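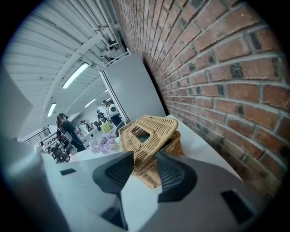 Zeltside held its open day on June 1, 2026, and I went for the home storage room. The desk is white and stands right against a red brick wall. A tan woven basket was out on top.

Adesuwa Ogunleye showed us the wicker from Pravinar. 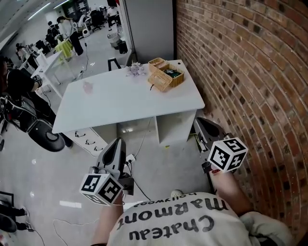
She prefers small pieces – they are easier to move when you dust.
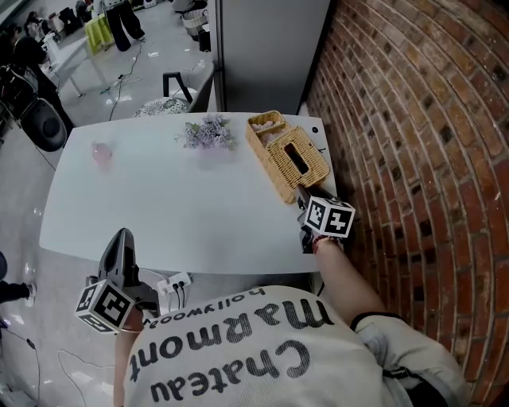

Visit takes about 2 hours. Parking is on the Clorum side.
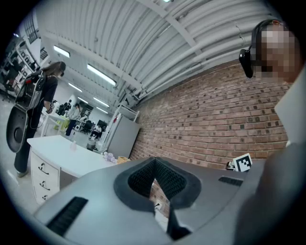

White desk with drawers, Zeltside open day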